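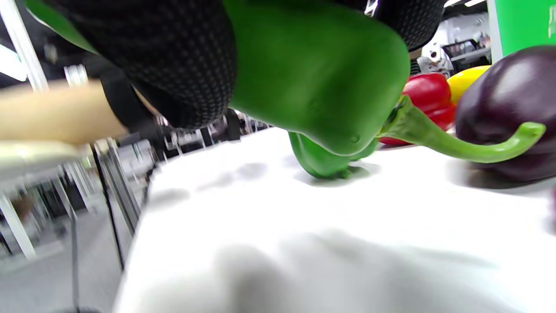 Albane Leblanc had packed vegetables at the back of the Bouvier shop for longer than the shop had owned a proper till, and she had opinions on what could be taught and what couldn't. Washing up could be taught. Sweeping could be taught, though not, so far, to Pascal Marty. But choosing a pepper, she held, was something you either came to over a good many winters or never came to at all, and so when Pascal's brother Florian rang up from Cluvum and asked whether she would spend a day showing his machine how to do a vegetable box, she laughed so much that she had to put the telephone down on the scales. She went, all the same. She went because Florian had been a polite little boy, and because he said there would be lunch, and by ten in the morning she was standing at a white table with a red pepper, a yellow one and a great dark aubergine set out along the far side of it, watching a big green pepper held in a black glove, and finding fault with it.

"That one has a dimple," she said. "There, low down on the right."

"Is that bad?" said Florian.

"It depends who it's for."

Florian wrote this down, which pleased her, and then asked how the machine was to know who it was for, which pleased her less.

The machine was called Kodon. She had expected something with a face, or at least a front and a back, and Kodon had neither, only an arm and a wrist and a way of stopping just before it touched anything, like a person about to knock at a door. It had learned, Florian told her, from 3,089 goes at picking things up, all of them done by people first, patiently, one after another. The people that day were himself and a quiet young man called Dehua Xiao, who had come over from Okari for the winter and who handled a pepper, Albane noticed, the way her own mother had, with the whole hand and no pinching.

"You've worked in a shop," she told him.

"My aunt has a stall," said Dehua. "I was the one who got up early."

After that she talked mostly to Dehua.

They started with the aubergine, because Florian said it was difficult. It was heavy at one end and slippery all over, and Kodon took it up beautifully on the second try and carried it across to the box and laid it down as if it were asleep. Albane was more moved by this than she had meant to be. She said well done, out loud, and then felt foolish, and then saw that Dehua had said it too, under his breath, in his own language or something very like it.

Then came the tomatoes, and she would rather not go into the tomatoes. Dehua fetched a cloth.

"How long does a whole box take it?" she asked, when they had sat down to the soup. It was leek, and somebody had been generous with the cream.

"Fifteen minutes," said Florian. "On a good day. It was 30 in the spring."

"I do one in two."

"I know you do. Pascal's timed you."

"Has he! He might have carried something while he was at it."

Florian laughed and tore his bread, and then he went a bit pink and told her what he had been wanting to tell her since she came in, that Pascal was worried about the shop, that there were 217 boxes going out every week now and only her and young Yannick Lebrun to fill them, and that Yannick was off in December to learn bricklaying. He had thought Kodon might come and stand at the back and help. Just with the heavy things, the squashes and the cabbages. She would still be in charge. He said this twice.

Albane ate her soup. She thought about her shoulder, which she had mentioned to no one, and about the squashes, which came in crates that got heavier every autumn whatever the label said. She thought about Madame at number six, who liked a soft pear and would never ask for one, and the family over the baker's who wouldn't have a yellow pepper in the house. None of that was written anywhere. She supposed it would have to be.

"It can't do tomatoes," she said.

"No. Not yet."

"And it doesn't know about the dimple."

"It can see the dimple," said Dehua. "It doesn't know what to think of it."

She liked that, and turned it over for a while. A pepper with a dimple was quite good enough for stuffing, and better than good enough for soup, but you didn't give it to a new customer in their first week, and you certainly didn't give it to the doctor, who had complained about a radish once and been thought less of ever since. It would take a whole afternoon just to explain the doctor.

"Does it mind being told off?" she asked.

"I don't think so," said Florian. "I'm not sure it notices."

"Then it's ahead of your brother." She wiped round her bowl with the last of the bread and pushed back her chair, favouring the left arm a little, so that Dehua got up and moved the bench out of her way without a word about it. "Squashes and cabbages," she said. "And it goes by the window, where I can keep an eye on it. Now show me how it does an onion."

Filed under: Short stories, Work & Kitchens

More stories
The Lift at Number Nine
Pascal Learns to Sweep
A Kettle for Mrs Oram
What the Ferryman Owed
Two Coats, One Hook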